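Reading the Page Before Turning It

At Letonus, the software behind a simple household task is being rebuilt around one question: when should a robot decide that it does not know enough to move?

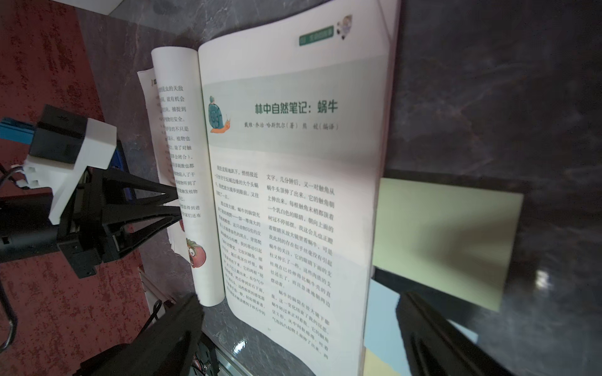

According to one reader of the laboratory's public notes, who wrote in under the name Derkach, the whole effort is aimed at the wrong target: a page is paper, paper bends in a few well-understood ways, and a better physical model would do more for the project than any amount of camera software. The letter was circulated within the group and discussed at some length. The group's answer, given over the following months in the form of code, is that both are needed, and that the order in which they are consulted matters more than the quality of either.

Work on open books began at Letonus as a side project. The laboratory's main concern has been the handling of flat, flexible things: forms, envelopes, cloth napkins, plastic sleeves. A bound book was added to the list because it combines several of these problems in one object. One side may lie flat while the other rises in a curve. The print stretches and leans with the surface it is printed on. Glossy paper returns light to the camera in broad patches, and whatever is printed beneath those patches is lost for as long as the light and the camera stay where they are.

The planning software, called Relau, was first written for rigid parts. It received a list of objects with their positions, chose a grasp, and computed a path. The approach served well for boxes and trays. With books, it produced motions that were smooth, fast and often wrong. The planner had no way to express that the near edge of a sheet was known to within a millimeter while the far edge was little more than a guess.

The present version replaces the single position with a surface map. Each small patch of the page carries an estimated height, an estimated tilt and a measure of confidence. The wrist camera supplies most of the evidence. Printed text turns out to be useful here even when the software cannot read a word of it, for lines of type are evenly spaced on nearly every page, and any change in that spacing says something about the shape of the paper. An illustrated book in Chinese, with an article on snails set in two columns under a green title, gives the estimator a great deal to work with. So does a page of small legal print. A full-page photograph gives it very little.

Curled pages remain the hardest case. When a sheet rises in an arc beside the spine, the camera sees only a strip of its printing, and the lines on that strip end wherever the paper turns away. Early versions of the estimator treated the visible limit of the paper as its true edge and sent the fingers there to grasp it. The current version labels such limits as unresolved and passes the label to the planner, which is then required to obtain a second view before closing the gripper.

That requirement was the subject of considerable debate. A second view takes time, and the group had been under some pressure to report faster cycles. In a trial of 2,057 attempted page turns, the software asked for an additional view in 1,206 cases. Several members of the team regarded this figure as an embarrassment. Others pointed out that the robot had no deadline to meet and that a torn page cannot be repaired in software. The rule was kept, and effort moved to making each additional view shorter.

Much of the saving came from the controller. Formerly, the arm would stop, capture an image, wait for the estimate, and start again. It now captures images while traveling along a shallow curve above the page, and the estimator matches each image to the joint positions recorded at the same instant. Clock errors between the camera and the arm, which had gone unnoticed when the arm stood still, became the leading source of trouble for most of May. They were traced to a buffering setting in the camera driver that had been copied from an older machine.

Glare is handled in the same spirit. A bright band across the paper is marked as missing evidence, and the planner is rewarded for choosing a path from which the band will fall elsewhere. The group tried filling such regions with a learned guess and abandoned the practice. The guesses looked plausible on a monitor, and the planner trusted them too readily.

A less visible part of the project concerns tooling. Every attempt is stored with its images, joint readings, surface maps and planner decisions, all on one time base. A viewer named Trotitz allows an engineer to stop at any moment and inspect what the software believed then, including the options it rejected. The archive of failures selected for close study holds 522 entries, sorted into 9 categories. New staff are asked to work through one full category before changing any code in the planner.

As for the suggestion in the letter, a bending model has since been added. It is consulted after the camera evidence and serves mainly to reject shapes that paper cannot take. The group reports that it removed a class of errors near the spine and introduced a smaller one with stiff covers, where the assumptions about thickness no longer hold. A separate model for covers is in preparation, and magazines, with their staples and very soft paper, are next on the list.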